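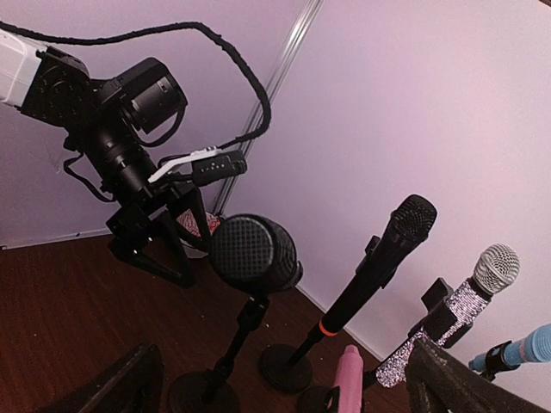
Second pair of arms gets a yes, with strings attached

Well, we got our answer Wednesday, and I'm still grinning! The equipment budget for the Beltitz rental shop went through, and it includes money for a second two-arm cell next to the one we already run. I've been pestering people about this since spring, so forgive me if I go on a bit.

The choice came down to Gimex and Bundgaard. Gimex was cheaper up front, but they wanted us to buy the bench, the rail and the power supply as one bundle (we already own a perfectly good bench, thanks). Bundgaard will sell us just the arms and grippers, with a service visit thrown in, and they can deliver in November. So Bundgaard it is, and Umberg gets the order for spare fingers and cables. 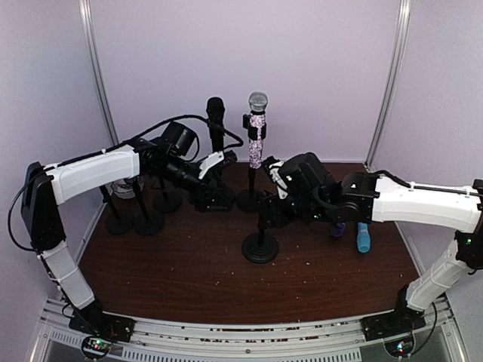 Spare parts are where I think we underbudgeted last time, and I said so in the meeting. We set aside $500 for the whole year and went through it by summer, mostly on finger tips. Mic sorting is fussy work: you've got skinny poles on round bases packed in close together, handles in glitter and light blue, and two grippers reaching into the same bunch from opposite sides. I asked for 33 spare tips this time and got them, plus $220 for clips and replacement stands.

What didn't make it: the bigger table. That's been pushed to the next round, along with a proper dust extractor for the bench, which I'll keep asking for. If you work the evening shift and have opinions on where the new cell should go, come find me before the floor plan is locked. I've got two spots in mind and I like the one by the loading door better.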